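Frequently asked questions about the Prarkby study

Last updated 9/17/24

We get a fair number of letters and emails about this work, some from people who build robots for a living and some from people who simply want to know why grown adults spend their afternoons putting small plastic pots on racks. Both are very welcome! I've tried to answer the things that come up most often. If yours isn't covered, the address is at the bottom.

What is the Prarkby study, in a sentence or two?

We are trying to find out how well a robot can learn a household job from people doing that job with hand-held grippers, without anyone steering the robot itself. The job is tidying food containers and bowls on a table with a wire rack at the back of it, and the question underneath is how much variety the learner needs to see before it copes with a container it hasn't met.

Why hand-held grippers? Wouldn't it be simpler to drive the robot directly?

It would be simpler to explain, certainly. We did begin that way, in the Listgate pilot, and the demonstrations were slow and rather stiff, as you might expect from someone moving an arm with a joystick. With a gripper in each hand people move much more like themselves. They change their minds halfway, they nudge a bowl round before lifting it, and all of that ends up in the recordings. There's a cost, of course. A person can reach in ways our arm can't, so every demonstration is checked afterwards to see whether the arm could follow it, and the ones it can't follow are put to one side. 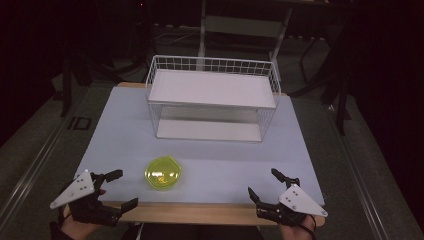 Each demonstration begins with both grippers held open and away from the objects, and the person waits for a short tone before they start. It sounds fussy, I know, but a clean start makes it far easier to line the different camera views up with one another later on.

How many demonstrations did you collect?

We recorded 2,252 in all. After the reach check, and after taking out the ones where a camera dropped out or the tone was missed, we were left with 1,462 that went into training. People are sometimes surprised that we threw so much away. We were a bit surprised ourselves - the pilot had led us to expect a kinder number - and we now run the reach check on the same day, so that a person who is consistently leaning too far can be told before they've done a whole session of it.

Which views does the learner see?

It depends on the version. The main policy, which we call Myung, is given the views from the cameras on the grippers together with a view from the head. A second version has the gripper views only. Yoon-hee Tak, who designed the comparison, wanted to know whether the head view was earning its keep, as it is the most awkward one to record and the one people find tiring to wear.

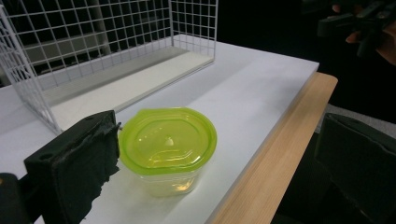
Gripper camera view, with a lidded container between the jaws.

And was the head view worth it?

Yes for finding things, and hardly at all for grasping them. When the container started a long way from the rack, Myung went to the right part of the table more dependably with the head view than without. Once the jaws were close, the two versions behaved so much alike that we couldn't tell them apart by watching. I'd be careful about carrying that over to other jobs, mind you, as ours has one table and not much clutter.

Do see-through lids and pots cause trouble?

They do, and we chose them partly for that reason. Clear and tinted plastic picks up glare from the lights overhead, and the colour of a lid can spread into whatever is beneath it, so that the edge the learner would like to follow is hard to make out. Our depth estimates were poor on these objects. In the end we left depth out altogether and let the learner work from plain colour video, and it did better for it. I had argued the other way for months, so I owe several people a cup of tea.
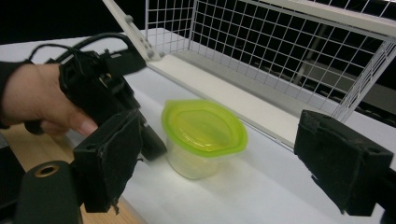 Blur is the other half of this. A camera fixed to a gripper moves whenever the gripper does, and in a brisk demonstration the pads and the object can both go soft just when you'd most like them sharp. We tried removing the blurriest stretches and the results got worse, so they stayed in. Our guess is that the robot's own cameras blur in much the same way, and that a learner brought up on crisp video is thrown by it. We haven't tested that guess properly yet.

How did you test it on the robot?

We ran 104 trials with each of the 2 versions, using containers that had been kept out of training. Starting positions were drawn up beforehand, and the person scoring was not told which version was running. A trial counted only if the container ended upright on the rack and the jaws had let go of it. A pot set down and then toppled was a failure, however nicely it had been carried.

Can I have the data?

Soon, I hope. We are still tidying up the notes that go with each recording, and we would like to release everything together in November, under the name Limidgate. The demonstrations that failed the reach check will be included in a folder of their own, as several groups have asked for them.

Can I come and try the grippers?

You can, and please do. Sessions are an afternoon long, with plenty of breaks, and you don't need any experience with robots. We do ask that you tell us beforehand if you have any trouble with your wrists, as the grippers feel heavier after an hour than they do in the first five minutes.

Who do I write to?

Write to the study desk at Prarkby and put "containers" in the subject line, so that it comes to us and not to the people upstairs. Replies usually take a few days.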